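From: Chin-lung Kwok
Date: 25 April 2020
Subject: Re: Nemlow gripper kit - trial terms

Gaétan Chisholm wrote:
> Could the group say whether the Nemlow kit copes
> with soft items, and whether the 90-day return
> period still applies?

Dear Gaétan,

The return period is confirmed by Cliritz, the supplier. Carriage is at our expense.

We are testing the two-finger version on the play food set, the fabric ketchup bottle and the green cup included. Setting up took 2 people nearly 20 minutes. 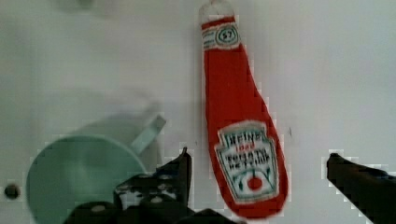 The wrist camera is included in the price - the spare fingers are not. Members wishing to share an order should write to me before the list closes.

Yours sincerely,
Chin-lung Kwok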